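Cable slack at the wrist on a full-size humanoid, how much is enough?

Posted in Home and shared workshop builds, 4/5/19

Mayu Wada
We are putting together a two-legged humanoid in a shared workshop in Flollirthorpe. The legs and both arms are on and the hands open and close. My trouble is the cable on the left arm. If I clip it close to the shell it goes tight when the wrist turns over, and the hand stops short. If I leave it long it hangs in a big loop and I worry it will catch a foot. The spec I was given says 100 mm of spare, which seems too little. I've attached a view from the head looking down.
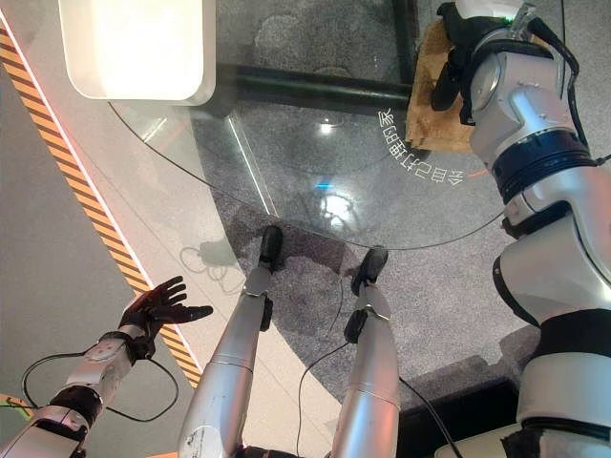
Left hand palm up, cable looping out from near the wrist. The right hand has hold of a brown board.

The controller logs a wrist fault after more than 400 turns, always on the left. I have swapped the cable once already and it made no difference. Should I shorten it, or move the clip?

Hideaki Sakamoto
Shorten it. Loose cables and feet don't mix.

Natsumi Mizuno
I wouldn't shorten it yet. We had the same fault on our build (we call it Clamari) and the length was fine. The clip was in the wrong place, so all the bending happened in one spot.

Power down first and support the arm. Undo the clip nearest the wrist, turn the hand by hand to both ends of its travel, and mark the cable where it wants to sit at each end. Put the clip halfway between the marks. Then add a second one near the elbow, so the slack stays along the arm – soft ties are fine for testing, but don't pull them tight.

I'd also get some cable off the floor before you try any walking. There is one trailing from the right ankle in your picture as well.

Check the hand from underneath too. You want the fingers to hang freely, with nothing touching the bracket where the hand joins the arm.

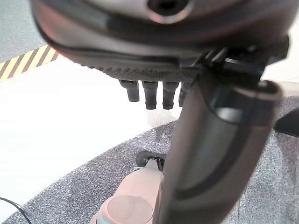 Update from Mayu Wada
Moved the clip 10 mm towards the elbow as a first go and tied the slack along the forearm. It got to 833 turns last night before I switched it off, no fault logged. I haven't done the ankle cable yet. Does anyone know if the Tsuchiya clips come in a wider size?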